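Ticket 726, Ganby pantry cabinet, inside light dead
Opened 16 February 2023

Hi again! So the light strip in my Ganby pantry cabinet quit, and I can't find a thing in there (I grabbed cumin for cinnamon, yuck). I've swapped the batteries, wiped the contacts and held the button down for 5 seconds like the Bech leaflet says. Still nothing.
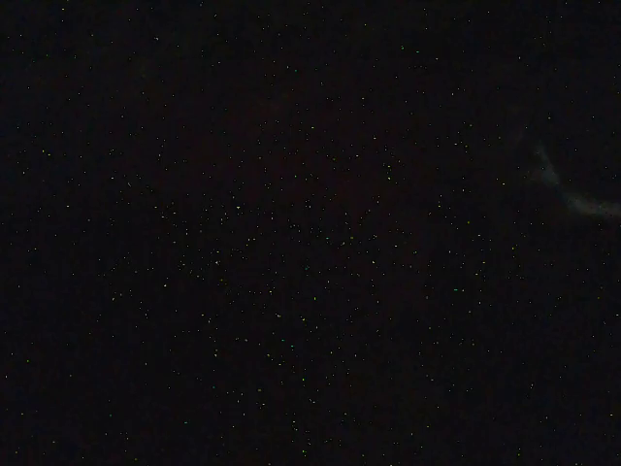
Almost all black, just tiny pale and greenish specks

Tried since then: left the door open for some 60 minutes, then pressed reset again. No luck. Could you send a new strip? I'd love it before March!

Status: waiting on parts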